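Ce site utilise des cookies pour mesurer l'audience. En continuant la lecture, vous acceptez leur usage. [Accepter] [Régler mes choix]

Maison pratique > Cuisine et table > S'équiper

Un petit bras robot pour mettre la table : préparer son budget avant de commander

Imprimer | Envoyer par e-mail

Mon voisin Lajos Pálfi m'a demandé combien il faut prévoir pour un bras de table à la maison. J'ai fait mes comptes en décembre et je les donne ici, avec les conseils que j'aurais voulu lire avant.

Le bras seul, chez Redinura, m'était proposé à 800 euros. Il faut ajouter la pince, vendue à part, et la caméra de poignet : 200 euros pour les deux en occasion. Pour un ensemble neuf et monté, le devis de Stiltlow arrivait à 3000 euros. J'ai choisi la première solution et je ne le regrette pas, mais j'ai passé beaucoup de soirées à visser.

Avant l'achat, mesurez votre table. La portée annoncée est prise bras tendu, et un bras tendu ne soulève presque rien. Gardez aussi une place pour la fixation, car l'étau prend le bord de la table et demande un plateau assez épais.
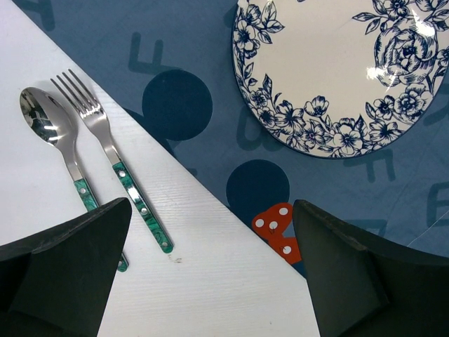 Pour les essais, utilisez les couverts de tous les jours. Une cuillère et une fourchette en inox avec le manche vert marbré, posées côte à côte sur une planche blanche, c'est déjà un bon exercice : le métal poli renvoie la lumière, et il faut que les doigts prennent un manche sans pousser l'autre. Demandez au vendeur de faire cet essai devant vous, avec vos propres couverts si possible.

Prévoyez une ligne pour les pièces d'usure. Les patins des doigts se changent, les câbles aussi. Chez Grønli on les trouve à l'unité ; chez Taltitz il faut prendre le lot complet, et je trouve cela dommage.

Pour l'assiette en céramique, attendez. Commencez par les couverts, puis un bol en plastique, et gardez la vaisselle décorée pour le moment où vous connaissez bien la force de serrage.

Dernier point : lisez la garantie. La mienne ne couvre pas les moteurs si on a ouvert le capot, même pour nettoyer.

Salim Mbwambo

Classé dans : Budget, Table, Robots à la maison

Recevez nos astuces par e-mail : inscrivez-vous à la lettre.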